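Kitchen table testers wanted in Juromthorpe

Do you cook at home most nights? We'd love to hear from you.

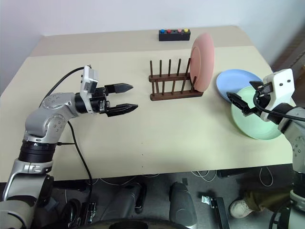

We are putting together a cookbook of everyday suppers, called Traltent, and before it goes to print every recipe needs to be cooked by people who have never seen it before. Real kitchens, real shopping, real hungry households. The book has 90 recipes, mostly soups, bakes and one-pan dinners, plus a short chapter of puddings that we're a bit too fond of already!

You don't need any training. If you can follow a recipe and you're happy to tell us when a step made no sense, you're just right for this. We'd especially like to hear from people who cook for one, people who cook for five or more, and anyone with a small or awkward oven (there are plenty of those in Juromthorpe, ours included).

What you'd be doing

You cook six recipes over eight weeks, in any order you like. After each one you fill in a two-page form - how long it took, what you swapped, whether the portions were right, whether you'd make it again. Please write it up the same evening if you can. Photos are welcome but we won't be printing them.

Near the end we all get together for a shared supper at the Clultus rooms on the high street, where everybody brings the dish they liked best. Last time the table was full by seven and the leek pie went first.

What you get

We pay back your ingredients up to £90 in total, so do keep your receipts. Every tester gets a copy of the finished book and their name in the back, unless they'd rather stay out of it.

Allergies and diets

Tell us when you apply and we'll pick your recipes to suit. Over a third of the book is vegetarian and there are several dishes without dairy. You must be 18 or over.

How to apply

Send us a short note saying who you cook for, what sort of hob and oven you have, and one supper you make all the time. Leave it at the Clultus front desk or post it to Traltent Testers, 219 Hrnčiar Road, Juromthorpe. Notes need to reach us by June 8, 2024. We'll write back to everyone, and the first recipes go out a week later.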